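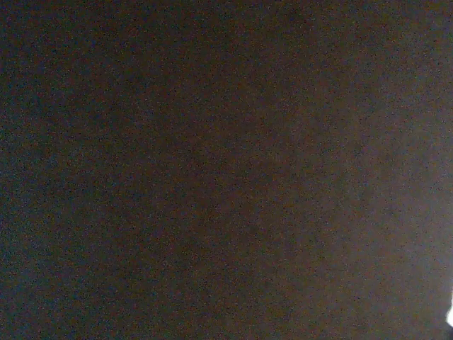

Maj-Britt Eklund
Mr Bennet has 2,000 a year and five daughters, so why hasn't he saved a penny? Book club is Wednesday and I'd like to sound clever.

Search topics Go

Marit Aasen
He was counting on a son, who would have helped break the entail. By the time they gave up hoping it was too late to start – Austen says so. Mrs Bennet did bring 4,000 of her own, mind.

Tinitz
haven't read it but he spends it all on books

Last updated: December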